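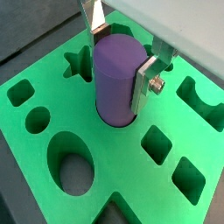
Kestel starter kit: anyone tried the peg lessons yet?

modupe_idahosa
Evening all. We've had the Kestel kit on loan from Grorkalora since the start of November and I promised a few of you I'd report back, so get the kettle on. It's the one sold for evening classes: the lesson booklet, the foam shape board, the coloured pieces and the software for the arm you already own. I've done four of the six lessons and I'm really rather taken with it! The round hole is the obvious place to begin, as you needn't fuss over which way the piece is turned. The star is another matter and I've had words with it.

buritz_fan
Lovely write-up, thank you. I'll be the grump though. We had the Buritz set before this and its board was a good deal stiffer. Foam forgives a sloppy approach, and then your learners go home thinking they've cracked it.

Ayodele N
I see it the other way round, I'm afraid. A bit of give is just what you want while people are finding their feet (and while I am, come to that). I'd sooner have a squashed edge than a bent finger. My grumble is the booklet, which skips from picking up to inserting as though there were nothing in between.

modupe_idahosa
Ayodele, yes, lesson 3 is thin! I ended up writing my own notes for the class. Copying them in below in case they're any help, and do shout if your set behaves differently.

1. Stand the cylinder on its end in front of the board, with clear space on both sides for the fingers.

2. Bring the gripper down with the fingers open, one either side of the cylinder, and stop there for a look before you close.

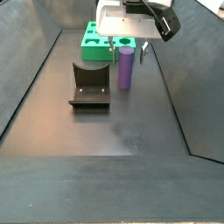

3. Close slowly, lift, and go across to the round hole. Lower it a little at a time.

buritz_fan
Those are better than the printed ones, I'll give you that. Still not sold on the foam. Has anybody asked Bortolotti whether they'd cut a harder board to the same pattern?

Ayodele N
I wrote to them last month and I'm still waiting. Will post here if I hear.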